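Berry boxes, bowls and the rest: which fridge tips are worth the bother

Every few weeks somebody sends me a list of tricks for making fruit last. I try most of them and stick with few. My kitchen is in an old Stadgate apartment with a small fridge, so anything that takes up a shelf has to earn it.

The vinegar bath. You rinse berries in one part vinegar to three parts water, then rinse again, then dry them. The drying is where it goes wrong. Blueberries put away damp were fuzzy in 4 days at my place, vinegar or no vinegar. If you won't spread them on a towel and wait, skip the bath and wash them as you eat them.

Glass jars. Pretty, heavy, and they roll strawberries on top of each other until the bottom ones give up. I have two jars left from this experiment and they hold rice now.

Special produce tubs. Fouzia Tarar wrote to say her Drenari tub with the vented lid was worth every cent. Maybe. I bought the same one in December and could not tell its raspberries from the ones I left in the store box.

Which brings me to the plastic clamshell. People are in a great hurry to throw these out. It already has a lid and it's see-through, so you know what you've got without opening anything. Pick out any squashed berries the day you bring it home and put a folded paper towel in the bottom. That's my whole method.
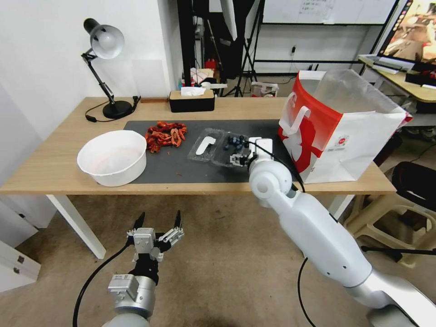 The other half of the job is the counter. I sort on a dark mat, mostly for the crumbs and bits, which show up on it and get wiped away. On a pale wood top I miss half of them. A big plastic bowl goes at one side for whatever needs washing or tossing – and yes, plastic stains. Baking soda paste took out some of the pink in mine, not all. Leaving it in the sun did about as much for free, so I wouldn't buy a cleaner for it.

Keep anything spicy or fishy in its own pile and do it last. I've read that you should have a separate mat for each. I wash the one I've got.

Still to try: the freezer tray from Ustby, which a reader swears by. I have my doubts about the lid.

Last updated 7 June 2021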